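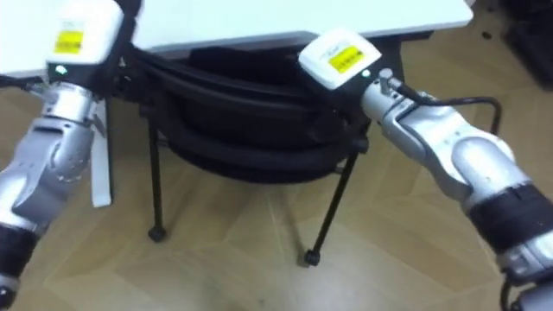

January 17, 2023. Lobbying disclosure set, second pass. The question is still whether donor ties show up in who accepts an invitation to speak at a foreign policy conference, or whether we are only picking up seniority. Pulled the last batch of filings this morning and matched them against the speaker lists by hand. I have started drawing the two sources on the whiteboard as a loose V, the way the two silver arms stand over the light wood-grain floor, filings up one side and speaker lists up the other, with the matched names in the space between. It makes the unmatched ones easier to talk about.

Status of the match: 300 speaker records in the list, 154 matched to a filing with no argument. The rest are in the gray pile. Most of the gray pile is spelling, middle initials, and people who changed office between the invitation and the event. A few are former members who registered later as lobbyists and appear on both sides. Leaving those out for now and flagging them with an L.

Tescombe export is a mess again. The date column comes through as text, and the committee field repeats the chamber name for joint hearings. Fixed with the same script as last time. Whoever runs it next, check that the script is reading the new folder. I lost half an hour to that.

Hinex coding sheet. Changed the "position on aid" field from five steps to three. Coders disagreed too often on the middle steps and the statements don't support that much detail anyway. Old codes are kept in a separate tab, do not delete. Recoded 30 statements under the new scheme to test it and 2 of them still would not settle. Both are statements that praise the alliance and criticize the current government abroad in the same sentence. Wrote a note in the codebook: code the position on aid only, put the criticism in the second field.

Read the Mohammadi paper again over lunch. The argument that groups reward attendance more than votes is interesting, but the sample stops before the party split on the issue opened up, so I would not lean on it for the recent years. The appendix is more useful than the main text - it lists the resolutions by sponsor.

Sterovent project asked for a short memo on declined invitations. Told them we can't separate "declined" from "never invited" with what we have. Press statements help for the presidential candidates and for hardly anyone else. Could ask the organizers directly, low odds.

To do
Finish gray pile, surnames M to Z
Rerun the seniority model without the L cases
Ask for the March filings as soon as they post
Move the old maps off the shared drive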